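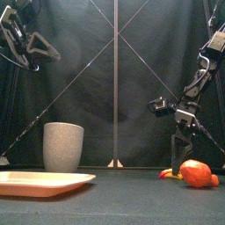
Slide 1. Title: What Your Return Policy Is Saying Behind Your Back

Thank them for coming after lunch. Get the clicker working before saying anything clever.

Opening: I have read 403 return policies. I was paid for 400 of them. The other three I read on vacation, and I would like that kept out of the recording.

Ask for hands: who here has read their own store's policy since the day it went up? Wait. Wait longer than feels polite. Then move on.

Slide 2. The sweater

Tell the Vindby story. I bought a gray sweater, it arrived with one sleeve visibly longer than the other, and I went looking for how to send it back. The page began with the word "Whereas." By the second paragraph I was "the Purchasing Party." By the fourth I had decided that long sleeves were a look.

Pause for the laugh. If there is no laugh, say "I still wear it" and click.

Point to make: the store kept my money and lost me as a customer, and the sales report for that month only showed the first part.

Slide 3. Who are these pages written for?

Mostly for the one person who once mailed back a used candle. Every shop has a candle person. The policy gets a new line after each incident, and in time the whole page is a diary of grudges. Read the Widska clause out loud, slowly, including the part about "evidence of pets."

Do NOT do the voice. It went badly in July.
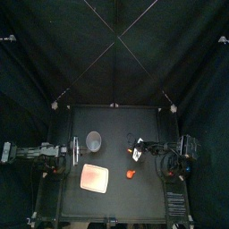
Slide 4. Before and after

Left side is the Anlow page as we found it. 17 conditions, four of them about tape. Right side is the rewrite: how long you have, what shape the thing should be in, who pays for shipping, when you get your money. Give people time to read it. They will photograph the slide, so stand out of the way.

Someone will ask whether legal approved it. Legal did, after 12 drafts. Legal also asked to keep "herein" once, for old times' sake, and we let them have it in the footer.

Slide 5. The Carré problem

Be fair here. Carré sells made-to-measure curtains and can't take them back, so their policy is a no. My argument is that a no can be short. Theirs ran to two screens and apologized five times, and customers came away thinking there must be a yes in there somewhere. The new one says it in a sentence — next to the measuring guide, before anybody pays.

Slide 6. Homework

Print your policy. Read it aloud to someone who doesn't work with you. Mark every spot where they make a face.

Skip slide 7 if running late. It's a chart, and I have never managed to explain the green line.

Questions. If the first one is about the used candle: yes, they gave a refund.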